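Paper drive moves into the little booths at Fidville
June 29, 2025

If you've walked past the old Zostach building this week you'll have noticed the lights on at the back. The spring paper drive is running late again (it was supposed to wrap up in May, and I know, I know, we say that every year), but the sorting has finally started and I went over to see how it's going. Short answer: pretty well, and there is so much torn paper in Fidville right now that I was finding bits in my shoes at dinner.

The idea is simple enough. Bring in your scrap paper, your shopping bags and your cardboard boxes, and they get sorted into piles. Clean scraps go to the papermaking workshop at Borbély, the print shop over on the canal side, and the rest goes out with the regular recycling. Last year we took in 1,000 pounds. This year the target is 2,000, and going by the stack in the hallway I think we'll make it with room to spare.
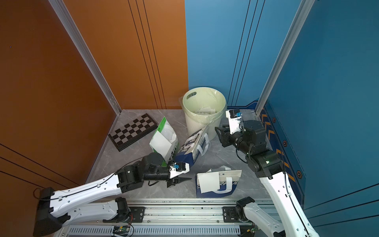

Bags are the big headache this time. Everybody saves them, everybody brings them in, and a paper shopping bag is hardly ever just paper. Think of the white ones with blue printing and a loop for a handle, like the pair on the floor by the wastebasket — the handle has to be looked at, the bottom has to be looked at, and if there's a shiny coating inside it can't go to Borbély at all. Boxes are easier, but please empty them first! A box that still has its packaging tucked inside takes twice as long, and there's one of those standing right there too, green and white with Chinese characters down the side. I'm not pointing fingers. I've dropped off worse.

Scraps are what the workshop really wants. They soak them overnight, beat them to a pulp and pull new sheets by hand, and the sheets end up as covers for the Zasholm songbook, which comes out every fall and sells out before I ever get to it. They asked for 500 covers this year. Plain white paper is best, a few pencil marks are fine, and smaller is better than bigger. If you can tear it up at home in front of the TV, even better. Tearing leaves a softer edge than a shredder does, and the pulp holds together more nicely, or so I'm told by people who've made a lot more paper than I have (my one attempt came out looking like a pancake).
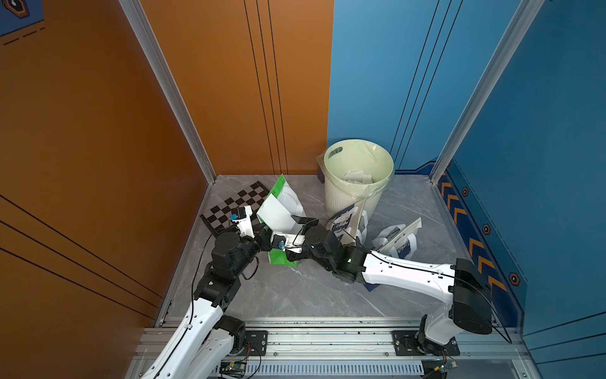
A few things that came up while I was there. Envelopes with plastic windows are a no, unless you cut the window out. Receipts are a no, full stop. Tissue paper is a maybe, so ask at the door. Newspaper goes in the hallway crates and should stay out of the bins, because the ink turns the pulp gray and the songbook people like their covers pale. Staples — please, please pull your staples. One missed staple can tear a whole sheet when it comes off the screen.

And games! I don't know how board games got mixed up with a paper drive, but plenty of folks clear out one closet and bring over the whole lot. Chess sets, checkers, jigsaws, all of it is welcome on the swap table by the entrance on the last day. Bring one, take one, no money changes hands. I've got my eye on a jigsaw of a lighthouse and I'd appreciate it if you left it alone.

The workshop is also giving a papermaking session once the sorting is done. There are 35 places and it's free, with an apron if you need one. Kids are fine as long as a grown-up comes along. You'll get wet up to the elbows, so leave the good sleeves at home. The sign-up sheet is on the board inside the Zostach side door. 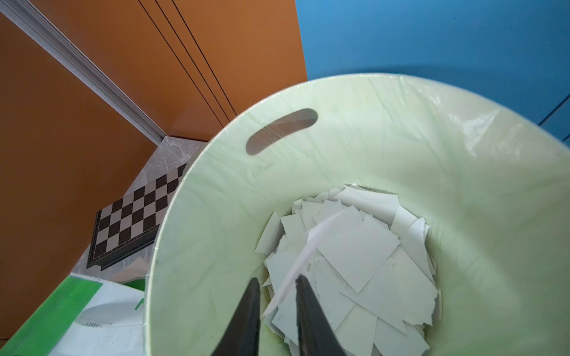
Torn white paper in a lined, pale green bin.

Drop-off stays open through the end of next week, mornings only, at the side door and not the front. The front step is still being fixed. If you've got more than you can carry, leave a note in the box by the door with your street and someone will swing by with the cart. Liners for your own bins at home are on the hall shelf, free to take, but go easy on them since we're down to the last roll or so.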